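Janier Tabletop Teleop, bowl and ball subset
README and data card

Maintained by the Akpan manipulation group. Questions go to the issue tracker of the Dasov tools repository.
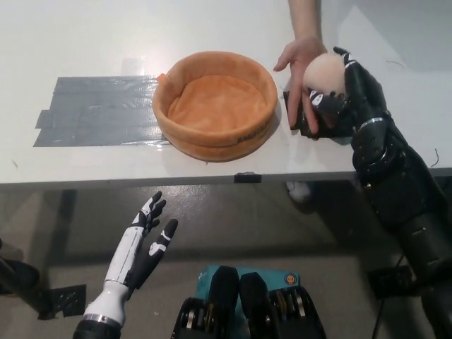
The subset holds 200 demonstrations of short tabletop tasks, recorded by remote control on a humanoid upper body with two five-fingered hands. An operator drives both arms and both hands. A second person works at the table, resets the objects and sometimes handles one while the robot is holding another. The subset is meant for imitation learning and for testing policies that have to keep working with a human hand in the workspace.

Tasks

Three tasks are included:

ball_to_bowl: grasp the foam ball, carry it over the rim of the soft bowl, release.
ball_from_bowl: reach into the bowl, grasp the ball, place it on the table.
hold_and_wait: grasp the ball and hold still until the person has withdrawn their hand, then finish as in ball_to_bowl.

The active hand is the right one in all three. The left hand is recorded in full but has no role in the task. Its joint values are valid and may be dropped for single-arm training.

Objects

The ball is foam and deforms under grip. Finger closure at contact therefore varies between operators, and the commanded closure is often tighter than the measured one. Use the measured values if you need contact timing.

The bowl is fabric. It slides when pushed and its rim gives way when a finger lands on it. Bowl position is not tracked. Episodes in which the bowl was pushed off the table were removed, but episodes in which it moved and the task was still completed were kept.

Recording

Head camera video and robot state are stored in separate streams with a shared clock. Episodes are stored one per folder:

video.mp4: head camera, color
state.parquet: measured joint positions, both arms and hands
action.parquet: commanded joint positions, same column order as state
meta.json: task name, operator code, outcome, software version

Timestamps are in seconds from the start of the episode. State and video are not resampled to a common rate. The Fanley loader does this on read, using the nearest earlier state sample for each video image. If you write your own loader, do not interpolate the action columns across a pause. The operator can release the clutch at any point, and the commanded values hold until it is engaged again.

Outcome labels

0: failed
1: completed
2: completed after a second grasp attempt

Labels were assigned by the operator directly after each episode and checked once against the video. Where the two disagreed, the video decided. Label 2 is used only if the ball left the hand fully between attempts. A regrip in the hand counts as 1.

Known problems

Episode 1905 has no action file. The folder numbers come from the parent collection and are not consecutive, so do not infer missing data from gaps.

The robot's own arms hide parts of the table in many episodes, mostly during the reach. There is no second view.

Wrist rotation in software version 3 was recorded with the opposite sign. The loader corrects it. Raw files are left as recorded.

People in the video

Anyone working at the table gave written consent to release. Audio was not recorded.

Changes

March: outcome labels rechecked, version field added to meta.json.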